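Looking After the Two-Arm Cell: My Project Report
Robotics Lab, Vokdale
6 Oct 2021

So my project was the boring one, or that's what everyone told me when I picked it. The rest of the group was working on getting the arms to tidy up a table, and I signed up to keep the cell running: mounting, cable runs, finger pads, calibration, the logbook, all of it. I ended up loving it (mostly), and I know way more about bolts than I did in August.

The task the cell runs is simple to explain. There's a white table, a gray basket, a couple of glass cups with handles and a bunch of little plastic bricks, and the arms have to sort out what goes where. We call the software side Kernasitz, which was the name of the repo before I got there, and I mostly left it alone except for the calibration scripts.

When I took over, the left gripper had a habit of closing a little low. On a big soft object you'd never notice, but with flat bricks it meant the fingertip pressed into the tabletop, the force limit tripped, and the whole run stopped. My first guess was the pads, so I swapped the pads. No change! Then I blamed the table height and spent a whole afternoon with a ruler. The real problem was the tool offset, which was still set for an older mounting plate. I fixed the number, reran the touch-off routine at nine points on the table, and the error stopped showing up in the log.
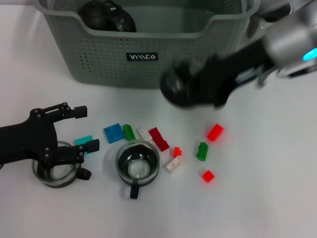 Figure 1. Both grippers over the brick and cup layout, left one low by the teal brick.

The cups deserve their own paragraph. Clear glass is rough on depth cameras, and ours would sometimes report a hole in the table where a cup should be. I can't fix physics, but I could fix the lighting, so I moved our lamp up higher and aimed it at the wall. That helped some. The dark handles show up a lot better than the glass does, so the detection part of Kernasitz now looks for the handle first and works out the rest of the cup from there. (I only tested that, I didn't write it.)

Next came the wrist camera mount. The camera sits on a metal bracket just above the gripper, so if the bracket shifts even a hair, every grasp is off by the same amount in the same direction. I started keeping a check sheet called Ekanport, which is really just a spreadsheet with a silly name. Before each session I go through this:

Wipe both finger pads with a dry cloth and look for nicks.
Put a hex key on the bracket screws, snug only.
Open and close each gripper all the way and listen for scraping at the pivot pins.
Check that the indicator lights are on at the wrists.
Run the short calibration and write down the error.

I don't let myself skip the listening step anymore. In week three I heard a faint click on one side, figured it would go away, and a couple of sessions later a pivot pin had backed out far enough to make the finger wobble. Getting it back in took two minutes. Finding a tool thin enough to reach it took most of a morning.

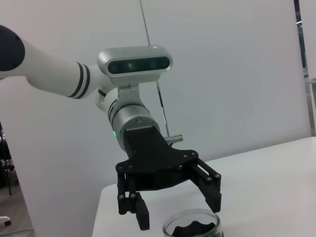
Figure 2. White arm with the gripper open above the glass jar, camera on its bracket at the wrist.

Here's where the numbers ended up. Over the whole project the cell logged 2,296 grasp attempts, and 206 of those ended in a stop that I had to clear by hand. Most of them came before the offset fix. I set the service interval at about 500 attempts, and at each one I take the pads off, clean under them and redo the full calibration instead of the short one. Maybe that's too often, but the pads are cheap and I'd rather do it than chase another mystery.

Stuff I didn't get to: the cables on the right arm still need a better clip, and I wanted to move the log into Rojanasak, the lab's shared maintenance database, so the next person doesn't have to read my handwriting. The import script is half done and sits in the project folder with my notes. If you're taking over the cell, start with the offset file, and make a copy of it before you change anything!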